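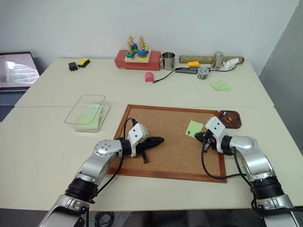 Cork board flat on the table, with the pins in their tray beyond the top corner

Reviews Desks Storage Paper Offers Contact

Workroom > Noticeboards > Lulendale cork board

Print this page | E-mail this page

Lulendale framed cork board, with pins and tray
Reviewed by Ecaterina Manole, 7/15/18

I wanted a pinboard that could be used lying down as well as hung up. At work we plan jobs by moving sticky notes about on a table, and they come unstuck as soon as a window is opened. Pinning them to cork seemed the obvious answer. I bought the Lulendale from Grurnholm along with the pin tray they sell separately, and have had both for most of the summer.

The board is cork with a reddish-brown wooden frame. The cork is light tan with darker and paler specks all through it. I was expecting something more orange from the listing, so I was pleased with the colour. Pale green notes show up on it very well. We tried yellow ones first and they were harder to pick out from across the room.

It came wrapped in paper and card with corner protectors, and mine arrived without a mark. Dexter Marchetti ordered one for the other office the same week and his had a dent in the frame. Grurnholm sent another without arguing and let him keep the first, which now hangs in the post room.

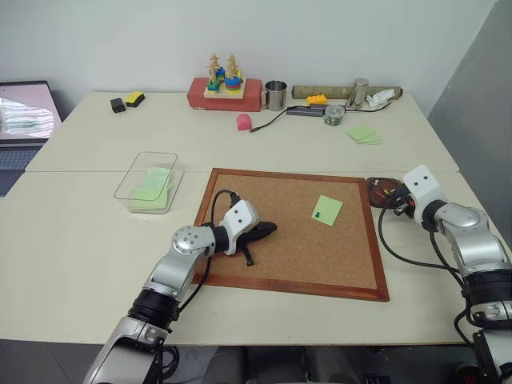 Used flat, the board stays where you put it if there is something already on it to weigh it down. With only a note or two pinned up it will slide a little on a smooth table when you lean across. I stuck felt pads under the corners, which made it worse, and then took them off and used rubber ones, which are fine. I think rubber feet should come in the box at this price.

The frame stands slightly higher than the cork. You notice it when you slide a note in from the side and the edge of the paper catches. On the other hand it stops a dropped pin from rolling off on to the floor, and I would sooner have the lip than go without.

Pins go in with a light push. The cork grips them well enough that they stay upright, and when you pull one out the hole closes most of the way. There is one patch near the middle of mine where the pins meet something harder and need more of a shove. I don't know if it is glue or just a denser bit of cork. 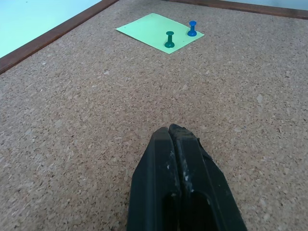 The surface does shed. For the first fortnight there were crumbs of cork on the table every evening, and you will find them on your sleeves as well. I went over mine with a dry brush and then the soft end of the vacuum cleaner, after which it more or less stopped. Do not use a damp cloth. I tried it on a corner and the cork lifted slightly.

The frame has a smooth finish with a bit of shine. It wipes clean easily but shows fingerprints in low sun. The corner joints on mine are tight and have stayed tight.

The tray is dark brown wood with rounded corners. It is shallow, so you can pick out one pin without stabbing yourself on the rest, and wide enough to see what colours you have left. There is no lid. If you carry it from room to room you will need a steady hand, and I would keep it well away from children and cats. The pins themselves are ordinary. A couple of the heads came loose in the first week and I threw those away.

For paper I use pale green square notes, bought as a box of 2,000 from Villanueva. They are thin and the gum on the back is weak, which doesn't matter when they are going to be pinned. I keep a stack in a clear plastic container beside the board so that I can see when they are getting low. 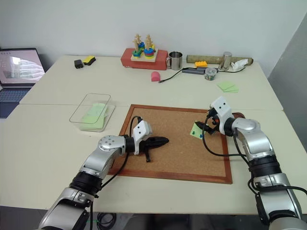

Two pins in one green note, with the spare notes in the clear container on the left

One pin is enough for a note when the board is flat. Once it goes up on the wall I use two, or the lower corner curls and the writing is hard to read.

Hanging it is simple. There are two metal plates on the back and the screws are supplied, though the wall plugs are poor and I used my own. Trinity Nguyen-Tran has the Sternden board, which hangs on a wire. Hers is easier to get on and off the wall but swings when you push a pin in.

Good points: cork holds pins well, pleasant colour, solid frame.
Bad points: crumbs at first, no feet, no lid for the tray, poor wall plugs.

I would buy the board again. I'm less sure about the tray, as any shallow dish would do the same job for less. Grurnholm's stock number for the board is 344 if you are ordering by phone.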